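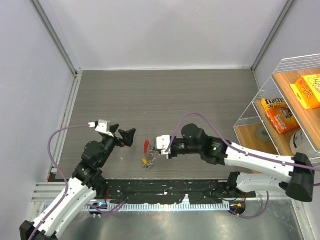 Paora Tapsell wrote on the back of last month's sheet that the arms don't bother him half as much as the quiet does, and could we please put something on the checklist about the people as well as the equipment. I thought that was a fair thing to ask, so the May sheet is longer than the old one, and I've left my comments in so the next shift can see what I was thinking.

TWO-ARM BENCH, BUSTEMSTEAD SORTING ROOM
Monthly safety check, with comments

Before you start

[x] Emergency stop pressed and reset from both sides.
Comment: Good. I had a new starter do it, and she was nervous about breaking something, bless her. Please let the new people press it! It's there to be pressed.

[x] Arms paused before anyone reaches over the bench.
Comment: Mostly good. The old habit from hand sorting was to grab a stray item the moment you saw it, and those of us who did that for years still feel our hands wanting to go. Say "pausing" out loud and wait for an answer.

[x] Lockout tag signed by the person doing the check.

Arms and cables

[x] Grippers checked for damage, arms paused.
Comment: No cracks found on the fingers of either one.

[ ] Purple cables secure, with enough slack at the wrist.
Comment: Left open on purpose. On the right arm the cable makes a tall arch over the wrist, and I'd like Faulkner to look at it on their service visit and tell us if that's how they want it. Don't tie it down yourself, please, however tempting.

[x] Covers in place on the joints.

[ ] Wiring at the base of each arm.
Comment: There are thin red wires at both bases, and I don't love how easy they'd be to catch with a cleaning cloth. Wipe away from them. Same request to Faulkner.

Bench and rack

[ ] Black strip along the front in good condition.
Comment: It's worn, and the lower edge looks torn in places. Replacement asked for. I know it's been on the list since the winter, and I'm going to keep writing it down until somebody gets tired of me.

[x] Nothing stacked where it could tip off the rack.
Comment: Fine. The snack packages are to stay on the shelves between runs, so if you move one, put it back where you found it.

[ ] Loose scraps cleared from the gray surface.
Comment: One tiny pale scrap. Small jobs like this used to get done without thinking when we all stood at the bench all day, and now they need a name next to them. Whoever opens up takes it.

People

[x] 2 trained people in the room during a run.

[x] Rotation kept: no more than 90 minutes watching the arms.
Comment: Watching is tiring in a different way from lifting. My shoulders are better than they've been in years, and my eyes are worse by lunch. Take the break even if you feel silly for needing it.

[x] Handover, 5 minutes, face to face.
Comment: This is the one Paora was asking for. We used to talk across the table while we worked, and plenty of safety information got passed along that way, mixed in with the gossip. The screen notes don't do the same job.

[ ] Target of 1000 items a shift reviewed with the team.
Comment: Still waiting. Folks would like to know how it was set, and whether a stop counts against them. Until we hear, stop whenever you need to, and I'll sign for it.

Open items go to the Zurnach office with a copy on the break room door.

Related items
Hand sorting bench: monthly check
How to request a Faulkner service visit
Piltosness site: rotation schedule
Break room notes, May
Reporting a near miss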